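Ravero Legal Help Forum
Employment and Workplace > Contracts > Leaving a Job

You are reading an archived thread. Sign in to post a reply.

Non-compete clause signed after start date: is it binding?
Posted by Woo-jin Shim

I would be grateful for guidance on the following matter. I was employed by a mid-sized distribution company, Sterkus, under an offer letter that made no mention of any restriction on later employment. In July, after I had already been working there for 31 weeks, the human resources department circulated a revised employee handbook of 117 pages. The final page was an acknowledgment form, which all staff were asked to sign by the close of business on Thursday. I signed it.

I have since received an offer from another company in the same line of work. On reading the handbook again, I found a clause on page 44 stating that employees may not work for a competitor for 2 years after leaving. I received no raise, bonus or promotion when I signed. My questions are whether the clause applies to me, and whether I am required to tell my present employer where I am going.

Posted by Vitalii Holovko

The answer depends to a great extent on the state in which you work, and you have not named it. A few states refuse to enforce most agreements of this type against employees. Others will enforce them where the restriction is reasonable in length, in territory and in the kind of work it covers.
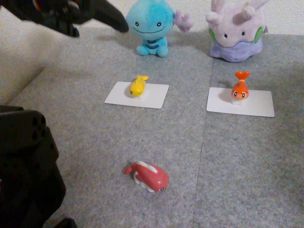

On the question of timing, courts are divided. In some states, continued employment is treated as sufficient consideration for a restriction signed after the start date. In others, the employer must provide something additional, such as a payment or a change in position. The absence of a raise may therefore be of real importance in your case, or of none.

You should also examine the wording of the acknowledgment form. Many handbooks state that they do not create a contract. If yours contains such a statement, the company may have difficulty arguing that one clause within it is a contract after all. Please obtain a complete copy of the handbook, the signed form and your original offer letter before you give notice. Access to company systems is often withdrawn on the day notice is given.

As to disclosure, there is no general duty to name a new employer, but some agreements impose one. Do not make an untrue statement if you are asked.

Posted by Iolo Owen

These clauses are never enforced. I signed one at a previous company and heard nothing further. I would accept the offer.

Posted by Ji-hoon Son

I must respectfully disagree with the reply from Iolo Owen. Former employers do seek injunctions, and some write directly to the new employer, which may withdraw the offer to avoid a dispute.

I would add to the first reply that confidentiality obligations are a separate matter. Even where a non-compete clause fails, an employee may not remove customer lists, price files or similar records. Please do not forward work documents to a personal account in preparation for your departure.

A consultation with an employment lawyer licensed in your state is advisable before you sign with the new company. Many county bar associations operate a referral service with a reduced fee for the first meeting.

Replies on this forum are provided for general information and do not create an attorney-client relationship.

Thread closed by moderator Sang-wook Ha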